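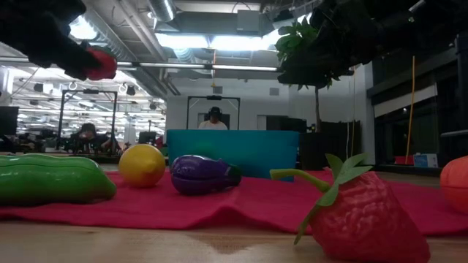
M. Haverkate

**Figure 1.** Toy cucumber, lemon and eggplant on felt. Each of the three belongs to a different row of Table 2.

## 4. Borderline produce words in the free lists

### 4.1 Scope

The previous section dealt with words that every reader would place in a single class. *Apple* and *pear* were listed as fruits, *carrot* and *cabbage* as vegetables, and the two sets of lists did not overlap on them. This section deals with the remainder: words that appeared under both headings, words that appeared under the heading a botanist would reject, and words that were written down and then crossed out. The three kinds are treated together. They occur near one another in the lists, and a crossed-out word under one heading was often a surviving word under the other.

The lists were collected at two sites, Fledmont and Grudside. There were 32 writers, all adult native speakers of American English, and each filled in one sheet headed *Fruits* and one headed *Vegetables*. The pooled lists contain 1360 entries, counting repeated words each time they occur and counting crossed-out words once. Entries that could be read as brand names, dishes or drinks were removed before pooling (see Section 3.2). Spelling was normalized, and plural forms were merged with singular forms. *Bell pepper*, *green pepper* and *sweet pepper* were kept apart, a choice we return to in 4.4.

### 4.2 Three patterns

A word such as *lemon* is stable. It was listed only as a fruit, although it is seldom eaten by itself and shares few uses with the other words in its class. Its position within the lists is less settled. Writers who began with breakfast or lunchbox fruits placed it late, if they placed it at all, while writers who began with citrus reached it early through *orange* and *lime*. Mean rank is therefore a poor summary for *lemon*, and we give the full spread of ranks instead. The same caution applies to *cranberry*, for which the Grudside lists show two clusters of ranks and very little between them.

*Cucumber* shows the second pattern. By botanical criteria it is a fruit, and by kitchen criteria it is a vegetable. The lists follow the kitchen almost without exception. Where it was written under *Fruits*, it came at the end of the sheet, after a visible gap, and was followed by *tomato* or *pumpkin*. We read these runs as a change of strategy: the writer has exhausted the everyday class and turned to a rule learned at school. Entries of this type are marked R in Table 2 and are left out of the typicality scores. Leaving them in raises the score of *tomato* and changes no other word enough to alter its order.

*Eggplant* shows the third pattern. It is a vegetable for nearly 25 of the writers and missing from the sheets of the rest. It was not written under *Fruits* even by writers who had produced an R run. The school rule thus seems to be stored with a short set of instances and not applied freely. If it were applied freely, *eggplant* and *okra* should appear in the runs as often as *pumpkin* does, and they do not.

### 4.3 Neighbors

For each word we recorded the entry directly before it and the entry directly after it. Pairs were scored without regard to order. The strongest pairs in the pooled lists were *orange* with *lemon*, *lettuce* with *cucumber*, and *zucchini* with *eggplant*. The first can be explained by family, the second by the plate, and the third by either - the two are sold side by side and cooked together, and they have a similar outline.

Color explains less than we expected. Runs of same-colored words longer than two were rare outside the leafy greens, where color cannot be separated from kind. *Lemon* was next to *banana* on five sheets, and on all of these *lime* or *orange* came on the other side of *lemon*, so that a citrus link was present as well. Purple words (*plum*, *beet*, *eggplant*) did not attract one another at all. A larger sample might show a weak effect. The present one gives no grounds for including color as a term in the model of Section 5.

### 4.4 Effects of coding

Two coding choices bear on these results. The first is the treatment of peppers. Merging the three pepper terms moves the merged word above *cucumber* in the vegetable ranking, and it shortens several lists, which in turn shifts the relative rank of everything below. We report unmerged values in the main table and merged values in the appendix.

The second is the treatment of crossed-out words. An earlier coding of the Fledmont sheets, done with the Brundura tagging scheme, discarded them. Under that scheme *tomato* appears as a vegetable with little dispute. Restoring the deletions shows that it was the most frequently withdrawn word under both headings. *Cucumber* was withdrawn less often, and only from *Fruits*. *Lemon* and *eggplant* were never withdrawn. We take withdrawal to be a more direct sign of uncertainty than late rank, which also depends on list length and on how familiar the word is. The Estrella lists discussed in Section 2 were typed, and deletions were not kept, so the measure cannot be computed for them.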